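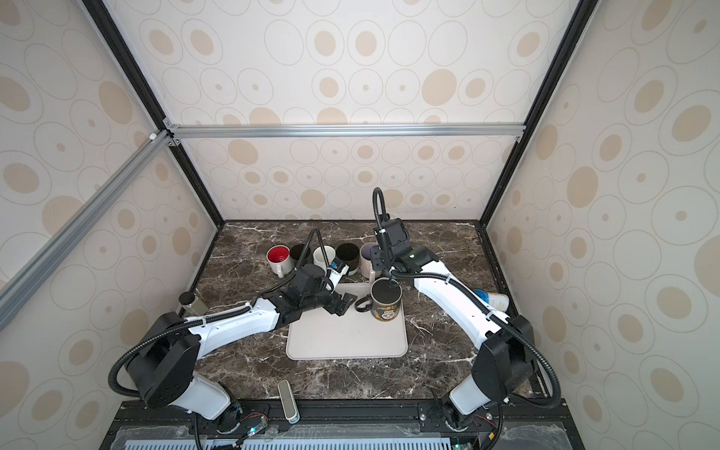
Mugs, Trays and One Bad Stop: A Day at the Jitham Lab

I drove up to Davis for the open day and would gladly do it again next week! Two arms, a beige tray, a bunch of mugs, and 40 of us crowding in to watch.

Gyu-bin Ji ran the demo and was great about the fault. In October the left arm got a stop command and kept closing its fingers for 2 seconds. A mug broke - no one was hurt, but a hand could have been in there.

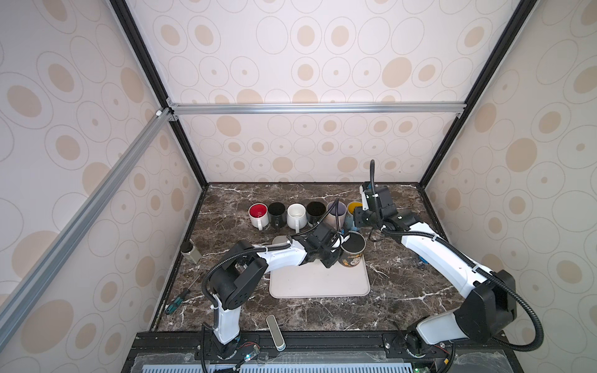

The cause was a stop signal that reached the arm joints and skipped the grippers. Now both go through one line, and the team ran 300 stops before letting visitors near. I loved that they showed us the old log, warts and all.

A tipped mug is a softer kind of failure. The arms can carry on after one, but it still gets written down.

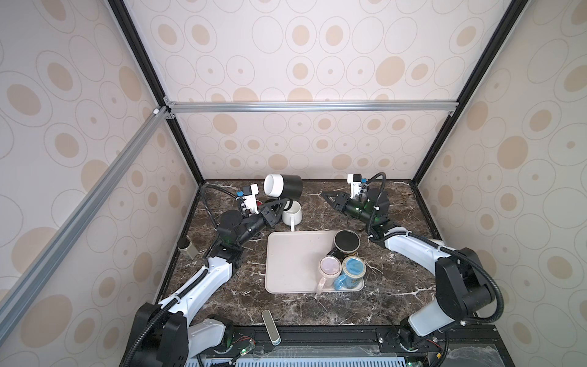

Comments

Rozália Szekeres: We had the same gripper delay at Vondby. Did they test it with the power cut too?

Myung-ja Ban: I asked Gyu-bin that at the door. Yes, 7 times, and the fingers held still.

Annunziata D'Amico: Wish I'd gone!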